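Brown paper, blue tape and a very green plate

I have become a bit obsessed with covering tables. It started in July when I bought a roll of brown paper for wrapping parcels, used hardly any of it, and then noticed how nice everything looked sitting on top of it. Colour just sings on brown! Add strips of blue tape in a big grid and suddenly you have a surface that makes you want to put things on it and shuffle them about like a board game.

The best colour of the lot is the pale green plate, somewhere between mint and sage. It looks lovely next to yellow, and a plate that soft makes even a tiny helping look like a treat.

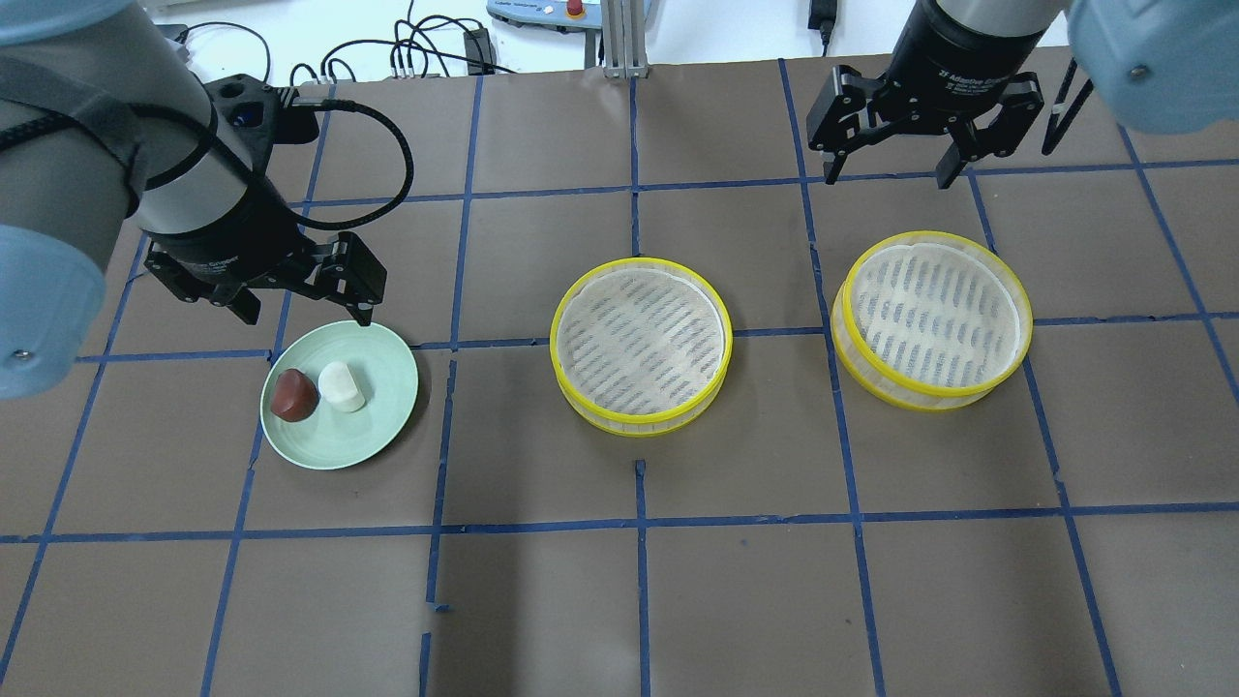 Two little bites on the green plate, one dark and reddish-brown, one white.

I know some people would want the tape perfectly straight. I'm not one of them. A wobbly line or a small gap is fine by me, and if you rule it all up with a pencil first you'll be there until dinner. My friend Gaspard Cordier did exactly that on his dining table in Brammont, 32 squares, every one measured, and he was so proud of it that he wouldn't let us eat there for a week.

Now, the yellow rims. I adore these. They're round and shallow, the sort of container you could use for buns, clementines, buttons, whatever is rolling around your kitchen bench. The one with the white pad inside, printed with rows of short dark dashes, is my favourite – it's cheerful even with nothing served in it.
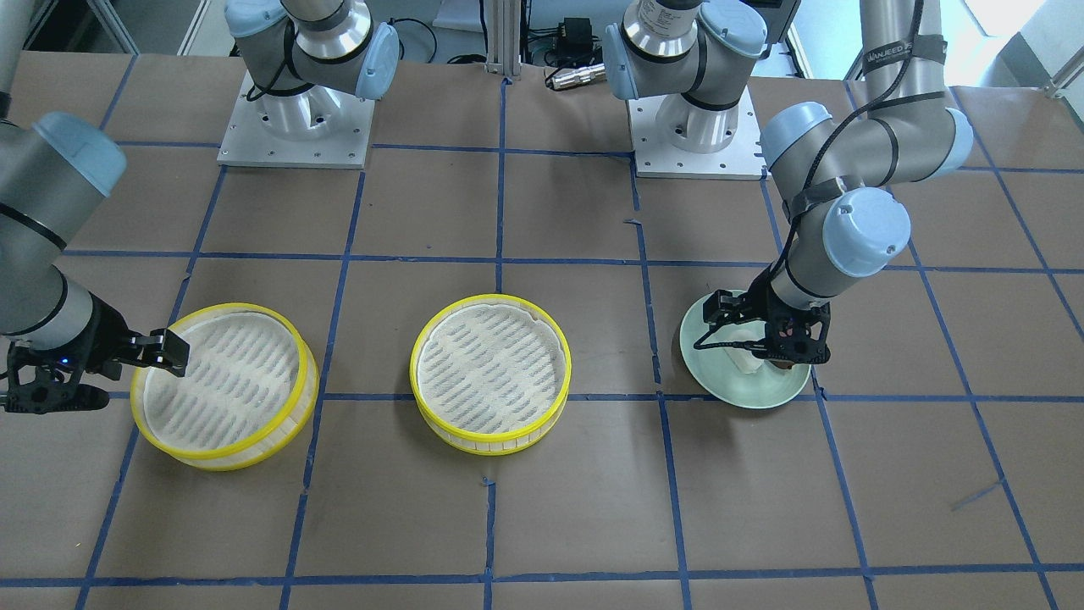
Laying out your own

Start with the paper and smooth it from the middle outwards. I cut mine to 140 centimetres for our table, then trimmed it because I'd measured badly (twice, if you must know). Run the long strips of tape first and the cross strips after. Stick with one colour of tape, at least the first time, and go darker than you think you should.

Then choose your round things. Plates and bowls look so good against all those squares, and I'd sooner have three than a dozen crowding each other.

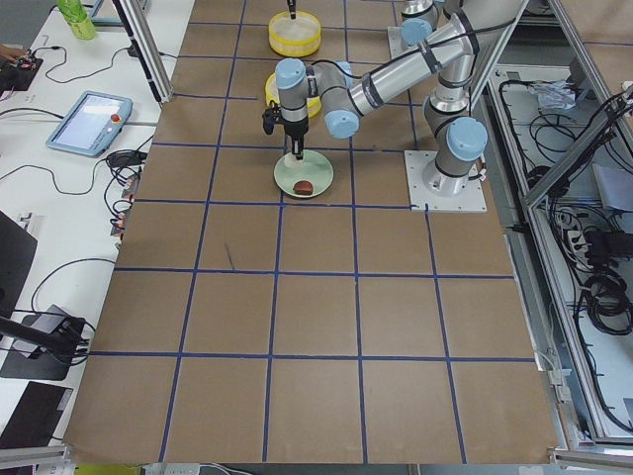

I also like to let the round things sit right across the lines. Lining each one up inside its own square feels a bit like a waiting room to me, and you lose that lovely contrast of curve against tape. Keep the food small and plain too, one or two pieces to a plate, and put the big platter on the sideboard where people can help themselves.

Next I want to try the same thing on the long table at my sister's place in Larkmont, with grey paper and orange tape. If you've done a grid in any other colours, leave me a comment, I'd love to hear what you used!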